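The bottle stays until I find the lid

There is a table in our spare room that was bought for eating at and has never once been eaten at. I clear it twice a year, in May and again whenever somebody threatens to visit, and the visitor this time is my cousin Karabo Xaba, who has views on surfaces.
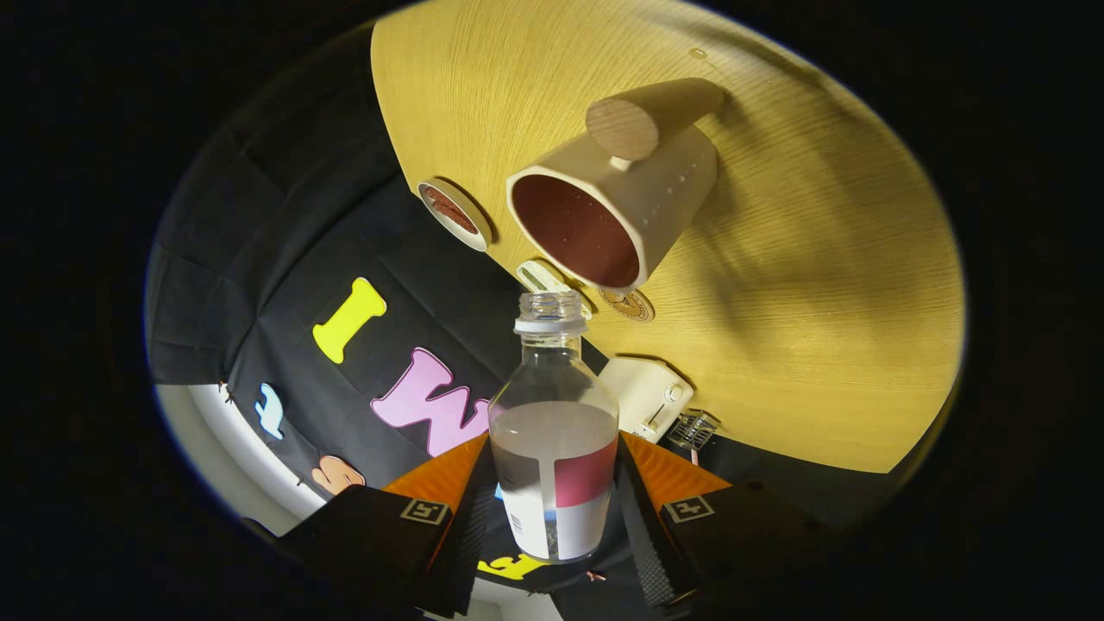 What ends up on a table

The table is a Vevholm, in the light yellow wood they were selling everybody a few winters back. I paid $700 for it, which I remember because the delivery was extra and I carried my end of it up the stairs in protest. The grain is lovely. I'd forgotten, to be fair, having not seen much of it between the last clear-out and this one.

I have a rule for clearing it, which I got out of a library book and have bent ever since. You pick up one thing, you decide about it, you put it where it lives. You're not allowed to put it down again on the same table. The book was very firm on that. The book had clearly never met a glass bottle with no cap.

The bottle

It's half full, or near enough, of something clear. I'm confident it's water. I'm not confident enough to drink it, and I'm too stubborn to tip it down the sink, so every time I do the table it gets lifted up, considered, and set back down, in direct violation of the rule. It has a red and white label and nice round shoulders and I keep thinking I'd use it for something. Cuttings, maybe. Every house I've lived in has had a bottle waiting to hold cuttings.

The cap must exist. I looked in the kitchen drawer (the bad one) and found three caps, none of which fit, all of which I put back in the drawer in case a bottle turned up for them.

The cup with the holes

I don't know what to call this. It's a cream cylinder with a wooden handle on a short white stem and a row of little holes in the wall, and it's a sort of reddish brown inside. It was in a box lot I got at the Avdale hall sale for 2 dollars, along with a colander I use constantly and a jigsaw of a harbour that I donated straight back. Nobody at the sale could tell me what it did either. The woman on the cash box suggested tea. The man behind me in line suggested candles, then took it back.

You can see the rings in the cut end of the handle, so somebody used a real bit of branch or dowel for it, and that's more effort than I've put into most things in the room. It lies on its side because that's how I put it down, and I've stopped arguing. I tried it as a pencil holder for a week and didn't care for it. It's staying, on the grounds that I'd only wonder about it if it left.

Tape

Every roll of tape I own migrates to this table. The one with the brown centre is the good one, and I know it's the good one because I can never find the end. I've started folding the end over on itself, the way my mother did, and then forgetting I've done it and picking at the other side with a thumbnail.

Tape now lives in the hall cupboard. I've announced this to the household. The household has said "sure" in a tone I recognize.

The small flat things

Then there's the class of object too small to have a home. A little white rectangular thing with a label on it. A flat round disc with a tan emblem, which I would like to be a coaster and have been treating as one – it has raised no objection. These go in the Siqueira tin, a biscuit tin on the second shelf, where they join the fuses, the foreign coins and a key to a place I moved out of years ago.

Karabo calls the tin "a smaller table." I've asked for that not to be repeated in front of guests.

Where we've got to

Two hours in, the tape has gone to the cupboard, the small things are in the tin, and I've wiped down the end by the window with a damp cloth and the mild soap the wood is supposed to like. I still have the far end to do, where the mail is. The mail has a rule of its own, and the rule is that I make a coffee first.

If anyone has a spare cap for a narrow threaded neck, I'm willing to trade. I have three.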